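Reproduction POW Camp Blanket, Sambridge Pattern
Item 514
Sold by McIver Military Reproductions

A wool-blend bed blanket made for museum barracks displays, reenactment groups and school programs on the home front. The pattern follows a blanket in the Erine collection that was issued to German prisoners held at a branch camp in the Midwest in 1944 and 1945. Victor Koech measured the original and drew the stitch chart.

Color: olive drab, with a dark stripe at each end
Weight: 4 lb
Edges: overlocked, as on the original
Markings: none (stencil kit sold separately)
Mill: Zollent
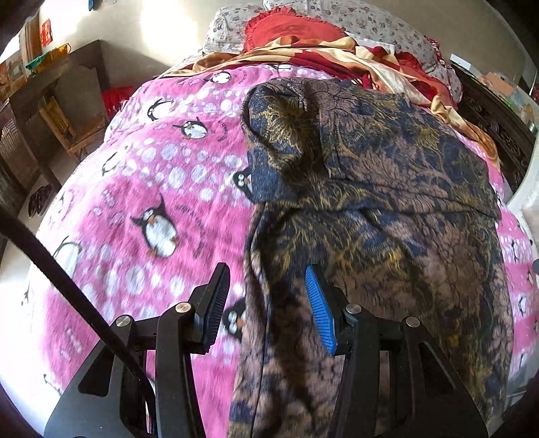 Dark patterned fabric on a pink penguin blanket.

The stencil kit has "PW" letters in two heights. Use fabric paint thinned a little and let it dry flat overnight. Prisoner clothing was marked far more often than bedding — check your own camp's records before you paint a blanket for display.

We wove 300 in the first run and 36 are left. A second run is planned for April. Orders of 4 or more ship in one carton. 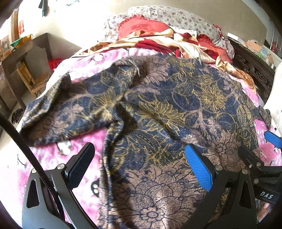 Cold wash by hand, line dry. Do not bleach. The dye will rub off slightly on white sheets for the first few weeks, so air the blanket before putting it on a made-up cot. For long-term display, keep it out of direct sun and refold it along different lines twice a year.

Returns are accepted on unmarked blankets only. Questions about sizing for steel cots or double bunks go to Mandla Hendricks at the order desk.

Page updated 13/09/2020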